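Flultora Scene Planner

Flultora is a task and motion planning module for single-arm tabletop manipulation. It takes a segmented scene and a goal written as object relations, and returns a timed joint trajectory with gripper commands. It runs as a plug-in to the Dokine control stack or as a standalone service.

Planning is split into 2 stages. The first orders the grasps and placements. The second solves each segment against the collision model and passes failures back to the first as constraints, so an unreachable grasp is dropped from the search instead of being retried.

Test scenes are authored in Fletidau, the bundled simulator. The current library holds 57 scenes, with lighting, surface textures and clutter set from a single config file. 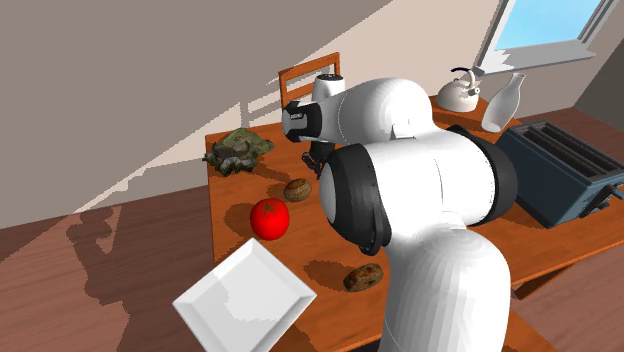

Simulated tabletop in Fletidau: arm over the table, gripper unloaded, tray empty.

Irregular objects are represented as convex decompositions, capped at 32 hulls per object by default. Raising the cap improves clearance around handles and rims at the cost of planning time. Cast shadows are rendered so that the perception front end can be checked against false edges on the work surface. Colour and depth streams are published on the same topics used by the physical cell, and no code changes are needed when switching over.

We use cookies to analyse traffic and remember your preferences. Accept all | Manage settings

Requirements: 64-bit Linux, a supported arm driver, and a calibrated depth sensor for use outside simulation. The licence covers 2 workstations. Additional seats are available on request.

Release notes: the March build changes the default behaviour on lost tracking from hold to controlled stop. Sites relying on the old setting must re-enable it in the safety profile before upgrading. The Yen trajectory format is still read but no longer written.

Integration enquiries: Shafiq Akanda, Applications Engineering.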